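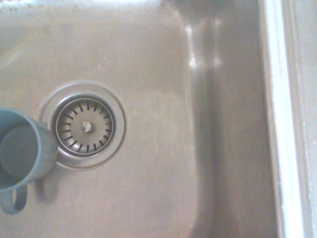

Vernari园区茶水间与洗涤间参观记录

3月18日上午，我们一行从行政部出发，去看Flilimura公司在Vernari园区做的餐具回收和清洗自动化。去之前部门里讨论过几次，主要想弄清两件事：机械臂在茶水间能干到什么程度，原来干这活的人现在在干什么。以下按参观的顺序写，供没有去的同事参考。

一、园区和原来的做法

Vernari园区是几栋办公楼加一个集中洗涤间，洗涤间在食堂后面。园区不提供一次性杯，员工用的是统一配发的塑料杯，喝完放在各楼层茶水间的水槽里或者台面上。过去每层有保洁员定时来收，当场冲一遍，倒扣晾着。赶上开会多的日子，水槽里堆满了，后来的人没有地方倒水，投诉基本集中在这一条。

接待我们的是Mekdes Shiferaw，她管洗涤间和各层茶水间的排班，在园区干了很多年，最早自己也收过杯子。她说原来最麻烦的地方在收，洗倒还好办。人推着车一层一层走，走到的时候可能只有一个杯子，也可能刚走就来一堆。登记在册的杯子是1066个，真正在流转的一直没有准数，有的在抽屉里，有的被带回家了。

二、茶水间

我们先看的是样板楼层的茶水间。地方不大，水槽是常见的不锈钢槽，圆形排水口，里面坐一个带条形孔的滤篮，中间有提钮。机械臂装在操作台后侧的导轨上，手腕处有一个小摄像头，末端是两指夹爪。导轨旁边贴了一条黄线，人可以越过黄线，越过之后机械臂会降速，伸手进水槽则会停下来。

流程说起来很简单：每隔一段时间，手臂先移到水槽上方看一遍，有杯子就夹出来，放进旁边的周转筐；筐满了，系统给洗涤间发一条消息，由人来换筐。杯子不在现场洗，全部送到集中洗涤间。

我们看到的那一轮，槽里是一个灰蓝色的塑料杯，立着，紧挨排水口。讲解的是设备方的Younes Saber，他在Flilimura负责现场调试。他说单个杯子立着放是最容易的情况，杯口朝上，夹爪一侧进杯口，一侧在外壁，提起来就走。难一点的是杯子压着排水口的法兰边。法兰比槽底高出一点，杯子站在上面会斜，夹的时候一碰就转，杯把跟着转到别的方向去。

他还讲了几个我们事先没想到的问题，记录如下。

反光。不锈钢槽壁会映出灯和人的影子，早期的识别程序把槽壁上的倒影当成东西去夹。后来把茶水间的灯换成了带罩的，程序也重新训练过，现在这类误判少了，没有完全消失。

水渍。园区的水偏硬，槽底干了以后有一片一片的白印。程序曾经把水渍判成餐巾纸，反复去抓。处理办法是让它抓空一次后就跳过，同时在保洁单上加了一条，每天下班前用除垢剂擦槽底。这一条是人来做的。

滤篮。夹爪有时会夹到滤篮中间的提钮，把滤篮一起提出来。调试的头两个星期里，周转筐里经常能翻出滤篮。现在程序里专门标了这个位置，排水口中心上方有一块不允许下爪的区域。

同去的同事问，杯子里还有半杯咖啡怎么办。Younes Saber说手臂会在槽上方把杯子倾斜一次再放筐，茶包倒不出来，只能跟着进洗涤间。我们当时没有看到这种情况，所以效果如何不好说。

三、集中洗涤间

洗涤间在食堂后面，进门要换鞋套。机器是Laklow牌的通道式洗碗机，据介绍用了很久，这次没有换。新增的是前面的上杯工位和后面的检杯工位。上杯工位还是人工，检杯工位是摄像头看杯口和杯底，有污渍的推到旁边的盘里，由人再看一眼决定返洗还是报废。

洗涤间现在每天过1000多个杯次，比原来多，因为以前有一部分是在楼层里冲一下就算了。用水和用电我们问了，对方说楼层那一块以前没有单独装表，没法比，所以这次没有数据给大家。

地面比我想象的湿，墙上挂着防滑告示。上杯工位前面铺了垫子，高度也调过，据说是按实际干活的人的身高重新定的，原先的台面按图纸装，站一上午腰受不了。这个改动由洗涤间的人提出，Flilimura的安装图里没有。

四、人的变化

这一段是此行主要想了解的，写得细一些。

项目开始之前，收杯和楼层冲洗一共18个人，都属于Escobedo物业公司，分早晚班。现在总人数少了，少的部分主要是到期没有续签和转去别的园区的。Mekdes Shiferaw没有回避这一点，她说开工前跟大家讲过一次，讲得不够清楚，有人是看到导轨装起来才知道的。她的原话是：“要是再来一遍，我会先开会，再让人来打孔。”

留下来的人，工作内容分成几种。

换筐和巡查。以前按固定路线走，现在按消息走，哪层的筐满了去哪层。好处是空跑少了；不好的地方是节奏不由自己定，消息有时扎堆来，手机一直响。我跟一位换筐的大姐聊了几句，她说以前走完一圈可以在楼梯口坐一下，现在不知道什么时候能坐。后来班组自己商量了一个办法，把消息攒一攒，每隔一会儿统一看一次，紧急的另外用对讲机喊。系统里也改成了这种方式。

处理异常。手臂抓不起来的东西会留在槽里，拍一张照片发过来，由人判断。常见的是勺子、叠在一起的杯子、泡着东西的饭盒。饭盒按规定不该放在这里，但是一直有人放。这个岗位现在有5个人轮着做，要先培训，会在平板上给照片分类，会把手臂退到安全位置，会手动复位。岗位工资比原来高一档。高多少没有说，我们也没有追问。

检杯。坐着干，眼睛累。原来规定连续坐一上午，后来改成和上杯工位轮换。

培训这块我觉得值得参考。教材最早是Flilimura给的，字多，术语多，“末端执行器”“示教”这些词没人愿意看。Mekdes Shiferaw带着几个老员工重新写了一份，一页一件事，配现场照片，夹爪就叫夹子，复位就叫归零。我翻了一下，其中一页讲手臂停在水槽上方不动时先看什么：先看有没有人的手在里面，再看急停有没有被按下去，最后才去看平板。这份教材挂在每个茶水间的柜门内侧。

楼层员工的反应有好有坏。水槽堆满的投诉少了。新的意见是机械臂动的时候有声音，靠近茶水间的工位能听到；还有人不愿意在它旁边接水。园区的处理是午休时段停机，那段时间由人来收。也就是说最忙的一段反而还是人工，这一点和我去之前的印象不一样。

五、座谈时问到的几个问题

回到会议室以后，双方坐了一会儿。挑与我们有关的记一下。

我们问，杯子种类多了怎么办。答复是统一配发的杯子识别得最稳，自带的玻璃杯和保温杯默认不动，留给人处理。如果我们要用，建议先把杯子统一。我们楼里现在什么杯子都有，这是一个现实的障碍。

我们问，坏了谁修。答复是夹爪指垫和摄像头保护片由现场人员自己换，其他等厂家。等厂家期间茶水间恢复人工收杯，所以人工路线一直保留着，没有撤。排班表上专门留了备勤。

我们问，摄像头拍到的画面存在哪里。答复是只存水槽范围内的照片，用于异常处理和重新训练，人手进入画面时停止保存。具体的保存期限要看合同，我们请对方会后发书面说明，截至写这份记录时还没有收到。

我们问，导轨占掉的台面怎么补。对方承认没有补，咖啡机挪到了走廊。

六、几点看法

单看机械臂收杯这一个动作，速度不如人，我站着看的那一会儿，夹一个杯子比我自己伸手要慢不少。它的作用在于不停地收，水槽不容易积起来。如果我们楼层的问题也是堆积，可以考虑；如果主要问题是洗不干净，应该先看洗涤间那一头。

除垢、换筐、换指垫、处理照片，这些活是上了设备以后才有的，报价单里没有写，要算进人工。建议预算阶段就请物业班组的人一起来算。

人员安排最好在签合同之前谈，包括谁转岗、谁培训、工资怎么定。Vernari那边是边装边谈的，现在还在补。

对方邀请我们6月再去一次，那时第二栋楼应该已经装完，用的是不占台面的吊装方案。想去的同事请在行政部登记，鞋套那边有，自己带一双不滑的鞋。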